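Workshop notebook, Tuesday
Glue room, Fisthorpe

Back on the hide glue tests. Last week's joints came out of the clamps Monday night and I broke them this morning. Short version: the fresh glue held well and the glue left in the pot over the weekend did not. I expected that, but I wanted to see how bad it was.

All the joints are soft maple, edge to edge, planed by hand and glued within the hour. I used the Lotar granules for one half and the Clostari granules for the other. Both were soaked overnight in cold water and brought up slowly in the double boiler. I did not size the edges. I put no toothing on them either. Stan likes to tooth everything, and we can argue about it when he is back.

The fresh Clostari joints all failed in the wood. Long splinters on both sides, glue line still shiny where I could see it at all. Two of the fresh Lotar joints let go partly along the line, near one end. I think that end got cold before the clamp went on. The window was open a crack and I was working toward it.

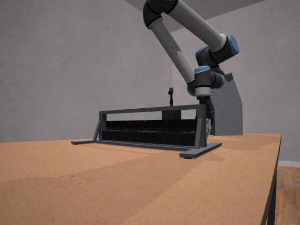

How long can a pot of hide glue be kept warm before it starts to lose strength?
One working day at a steady low heat is fine, with water added as it thickens, and after that it should be chilled overnight or thrown out.

The weekend pot was a different story. It sat on the low setting from Friday afternoon, lid on. It smelled sour when I opened it and it ran off the brush like tea. Joints from that pot snapped clean with hand pressure. The edges looked almost bare. I scraped one and got a bit of yellow dust and that was it.

Temperature notes. The dial on the old pot reads 8 degrees low against the candy thermometer, so anyone setting it by the dial is cooking the glue. I have put tape over the dial and written the correct mark in pencil. Please leave the tape on. The new pot is closer but it swings when the lid comes off, and it takes a good while to settle again.
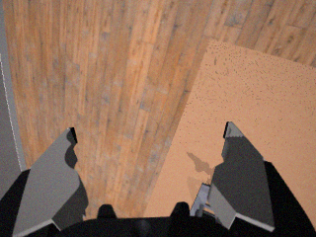 I also tried warming the wood before gluing, with the heat gun held well back and kept moving. It helps a lot. The glue stays wet long enough to rub the joint and get it seated, where on cold maple it gels almost as soon as it is brushed out. Warm to the hand is enough. One board I overdid, and it cupped slightly across the width. That one went in the scrap bin and is not counted in anything below.

Clamp pressure did not seem to matter much as long as the edges were true. I had two pieces with a slight hollow in the middle and squeezing them shut did no good. They opened at the ends when I put the load on. Better to spend the time with the plane.

Mixing, for whoever makes the next batch: 205 grams of water to the small scoop of granules, cold water only, and stir it once so the bottom does not cake. Leave it alone until morning. It should look like swollen frogspawn with no free water on top. If there are hard centers, give it another hour.
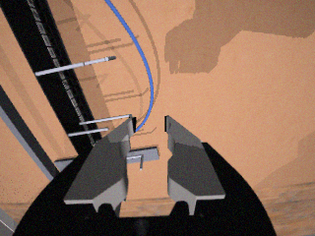 Notes by Bogdan Nowicki, glue room

Afternoon. Started on the second question, which is how these joints take damp. Six of the leftover fresh pieces are in the plastic tub with a wet towel and the lid clipped down. Six more are on the shelf over the radiator. I will move them across at the end of the week and go back and forth a few times before breaking them.

I don't expect the damp ones to be pretty. The table leaf we repaired last winter came back with the line open, and the owner had kept it in a garage — so this is not an idle test. If the joints creep in the tub I would sooner tell people up front than fix the same leaf again.

One thing to check is whether the Lotar granules are old stock. The bag has no date on it. They took longer to swell than the Clostari and there was some grit left in the strainer. I will open the sealed bag from the back cupboard and run the same joints again before saying anything against it.

Edges for the next set were cleaned up on 600 paper by mistake. Too smooth, I think, but I have kept them as a separate lot marked with a blue corner and will glue them anyway.

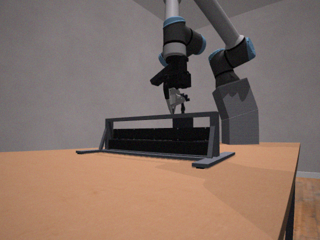

To do before the next round

Wash both brushes in hot water, no soap.
Order strainer cloth.
Plane 2 more boards of maple from the rack by the door, same tree as before if there is any left.
Check the towel in the tub each morning and wet it again if needed.
Ask Stan where the long cauls went.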